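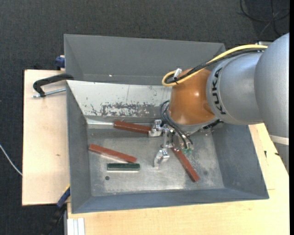 Talk notes: What the Quote Leaves Out
Slot is 2:00, second room on the left. Speak slower than last year.

Opening
Morning session was about what robots will do by the end of the decade. I'm going to talk about invoices. Wait for anyone who wants to leave.
Introduce myself: Troels Fogh, I plan equipment spending at Pemia. I am the person who asks what the cable is for and how much it is.

The number everybody brings me
Somebody walks in with the price of an arm. One line, nicely formatted. They've rounded it down.
Ask the room: who has signed off on an arm and then got a second request inside a month? Leave hands up a moment. Put mine up too.

What sits around the arm
Bin picking is the job we're buying for, so go through it from the part outward.
Gripper. Fingers wear. Buy spares with the first order, when the vendor still likes you.
Cables and hoses along the outside of the arm. They bend every cycle. Put them in the maintenance line, every year.
Bins. People forget bins. A bin with a dented wall is a different bin as far as the picking goes, and ours get dented by forklifts, by parts and once by me.
Bench and clamps. Trial setups on a wooden table are fine and I encourage them. Wood is cheap and you can change your mind with a saw. The budget for the trial should say "trial" at the top, or it will be in production by April with the same clamps on it.

The Nemilia story (keep it short, last time it ran long)
We planned Nemilia as one cell. Arm, gripper, two bins. The safety fencing was in another department's budget, and that department had not heard of it. The arm sat in its crate for 4 months. Very safe.
Then the ask for air supply. Then 342 replacement hose fittings, because the small bag was out of stock and somebody in purchasing was being helpful. We still have nearly all of them. Offer them to the room.

How I do it now
Three columns: buy, install, keep. If the keep column is empty the form goes back.
Zimar was the first project done this way. It looked far more expensive on paper and caused one argument, at the start, where arguments are cheap.
Integration hours go in as their own line. "Engineering will absorb it" is not a line. Engineering has asked me to say this on stage.
Hold back 2000 for parts you can't name yet. Don't let anyone name them early, they will do it by lunchtime.

Tawhiri
Question will come up, so answer it first: yes, we're buying secondhand for Tawhiri. The arm was a good price. Check what controller comes with it, what software license transfers, who will still answer the phone. I checked two of those.

If there's time
Mixed parts. A trial with a few long bars in a bin tells you something, and a full bin of everything tells you something else — price the second one before you promise it. Purchasing will ask why the test needs more parts. Have the part numbers ready.

Questions
Repeat each one into the mic. If it's about payback period, ask which costs they included and then look at the clock.
Spreadsheet template is on the handout, second page. The formula in the keep column was wrong in the old version, tell anyone who took one on Saturday.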